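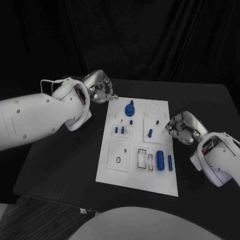
Aligning a two-arm cell to a peg board

This procedure sets the shared coordinate frame for two arms working on one insertion board. It assumes both arms are already homed individually and that the hands open and close on command. Allow an afternoon for the first pass. Our shop cell is called Arthur, and the config names below follow from that.

1. Place the board

Put the board on the table between the two hands and tilt it by eye until both arms can reach the far corners with the elbows still bent. Mark two adjacent edges on the table with tape. Do not clamp it yet. A matte dark tabletop and a black curtain behind the table make blue parts on a white board easy to segment. If your table is glossy, cover it.

2. Route the cables

Leave a slack loop over the top of each arm before the cable enters the joint. Move the wrist through its full range at low speed and watch the loop. It must not go tight at either end or fall toward the fingers. We work with the wrist housings open during alignment and close them before any unattended run.

3. Set the hover pose

Jog each hand to its own side of the board, fingers curled, fingertips just above the surface. Save these as left_hover and right_hover. Every later motion starts and ends here, so take time over it. Neither hand should touch a peg when the pose is replayed.

Set the speed cap to 2 percent for the first replay. Keep one hand on the stop button.

4. Touch off

Remove the loose pegs and cylinders. With the left index finger extended, touch three corners of the board and record each point. Repeat with the right. Run the solver:

solve_board --left l_pts.txt --right r_pts.txt --iter 800

The residual is printed for each arm separately. If one is much worse than the other, the usual fault is a fingertip that flexed on contact. Retake that arm's points with less downward force. Hậu Dương, who wrote the solver, suggests touching each corner from the same direction every time. This made a clear difference on ours.

Clamp the board once both residuals are acceptable, then touch one corner again with each hand to confirm that it did not shift.

5. Test with the largest part

Put the parts back. Start with the thickest cylinder and leave the small pegs for last. Lift it straight up, hold, and set it down in the same place. Then do the same with the other hand if it can reach. Do not attempt a handover until both hands pass this separately.

Common faults

Detection drops out near the hands: polished metal fingers pick up reflections. Dim the overhead light or move it to one side.

Error 421 at startup: the saved hover pose belongs to the other arm. Swap the two files.

Pegs tip on release: the fingers are not opening evenly. Slow the thumb slightly – it normally leads.

Corrections to Mairéad Nic Aodha, Hosteo workshop | © Hosteo | Back to top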